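Bruststead Household Textiles Study
Progress report, second reporting period
Prepared for: Mhairi Ritchie, program manager
Prepared by: Orestis Tsakiris, Lirix

1. Status

Work Package 2 (folding and sorting of everyday clothing in bedrooms) is on schedule. Work Package 3 (storage and retrieval) started in October and is slightly behind, for the reasons given in section 4. Spending is within the approved budget and no transfer between budget lines is requested.

The target for the full study is 300 completed folding sessions. At the close of this period 37 homes had been enrolled and 19 had finished the bedroom portion. The remaining homes have agreed to the session plan and will be visited in the order in which they signed up.

2. Work completed

The bedroom protocol was revised once. In the first version, garments were folded on whatever surface the resident normally used. Results from desks, ironing boards and floors could not be compared with each other, so the revised version uses the bed as the standard surface. The duvet and any loose blankets are removed and the fitted sheet is left in place. Residents supply their own sheets. The color and fabric of the sheet are entered on the session form, as both affect how easily the outline of a garment can be checked afterward.

Each garment is laid out flat before the first fold. The collar points toward the far side of the bed and the hem toward the person folding. Sleeves are opened to their full width. Any large wrinkles across the chest are smoothed by hand, but the garment is not pressed. Finished items go to one side of the work area and stay there until the session ends.

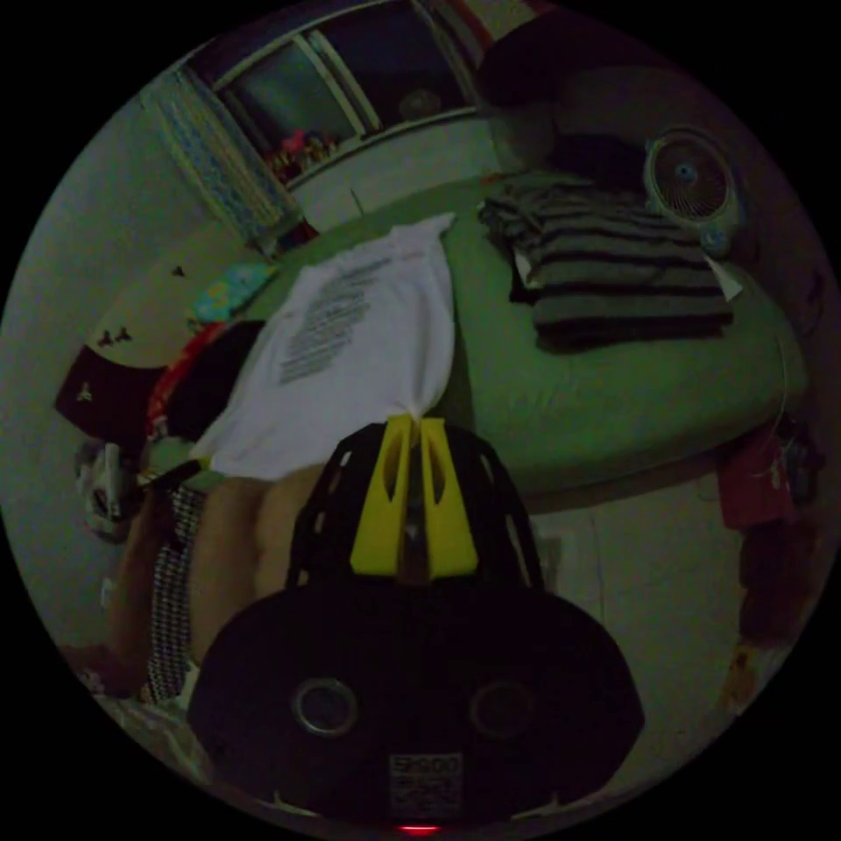 T-shirts remain the most common item and also the least consistent. The first contact with the fabric is usually at the hem, and a hem taken at a single point gathers the cloth and pulls the lower part of the shirt out of square. The current instruction sheet allows this contact but asks that the hem be laid flat again before the first fold is made. Printed text on the chest is useful as a reference for the centerline. Plain shirts have no such reference, and folds made on them drift to one side more often.

Striped garments are recorded as a separate group. Horizontal bands make a crooked fold easy to see, and residents tend to correct it without being asked. Paper tags are left attached if the resident has not removed them, and the form has a box for this.

3. Recording forms

The session form was shortened from two pages to one. The following fields were kept: garment type, pattern, sheet color, fold method, number of corrections, and final stack position. The field for garment weight was dropped after the scales supplied by Fleter gave unstable readings on soft surfaces. The scales have been returned and the credit note has been received.

Completed forms are checked against the session log within one working day. Most errors found so far concern the fold method field, where residents described the same method under different names. A reference card with line drawings has been added to the session pack and will be used from the next visit onward.

4. Delays and open issues

The storage boxes ordered from Akgül for Work Package 3 arrived in the wrong depth. A folded adult T-shirt fits only if it is turned on its edge, and this changes the retrieval task. Replacements have been confirmed, with delivery expected in roughly 4 weeks. Until then, retrieval sessions are limited to open shelves.

Several bedrooms have less than an arm's length of clear floor beside the bed. In these rooms the resident may sit, kneel or stand, and posture is noted on the form. We do not propose to exclude these homes.

One issue requires a decision from the program office. The original plan calls for all garments to be folded by the same method. Residents depart from it when dealing with long sleeves and hoods, and forcing the method lengthens the session considerably. We ask for approval to limit the fixed method to short-sleeved items.

5. Next period

Planned work consists of the remaining bedroom sessions, delivery and inspection of the replacement boxes, and a first comparison of plain, printed and striped garments. The comparison will be sent as a separate annex. The equipment list and the updated session form are attached to this report.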